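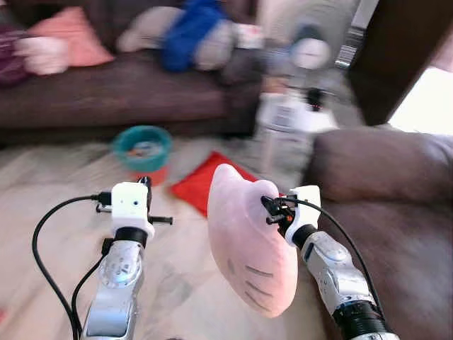
Wiltia is back this August with its plush floor cushions, and the leaflet that came through our doors says they "bring calm to any living room." I have my doubts. A cushion with a face is still a cushion, and sooner or later it ends up on the floor with everything else. Take the long pink one with an ear-like tip at one end and three dark whisker lines at the other. It is a cheerful thing, I'll give it that, and the color looks fine over a light beige floor. It is also large, and large plush things have to live somewhere.

The advice going around Bovside is the "one basket" rule. You buy a basket, everything soft goes in at night, and the room is tidy by 9. We tried this at our place. One big cushion filled the basket. The second sat on top of it like a hat, and the throw blanket went back over the arm of the couch where it had always been. The basket itself now takes up a corner that used to be clear.

Then there is the vacuum bag method, which Seduvix sells as a kit of 3 bags for 20 dollars. I'm less rude about this one than I expected to be. The bags do flatten a cushion and they do slide under a bed. My complaint is what comes out at the other end. Ours had a crease across the middle for most of a week, and the stuffing had gone to one side. If you only want the thing out of the way for the winter, fine. If somebody in the house sleeps with it, forget the bag.

What has worked for us is duller:

- Keep the big ones on the couch or the bed, where a cushion is supposed to be, and stop calling them clutter.
- Pick them up before you sweep. Pale plush shows every crumb and hair.
- Hold them by the body. A pointed corner or an ear is the easiest part to grab, and the seams there take the strain.
- Read the tag before you wash anything. The one on ours said cool water and a slow spin, and it took two days to dry on the rack.

I would also think hard before buying a matching set. The Petrenko catalog lists a "family" of them at 288 dollars, small to extra large, and I can't picture the living room that needs all of those. Who is sitting on the small one?

Several of you have written to say that a child sorted the problem out by giving each cushion a "bedroom," meaning a spot on a shelf or chair. I was ready to laugh at that, but a fixed spot is more than the basket ever gave us. Send in how it's going after a month - the first week of any tidying plan always looks good. Washing tips for pale pink are welcome too, especially from anyone who has tried to get tea out of it.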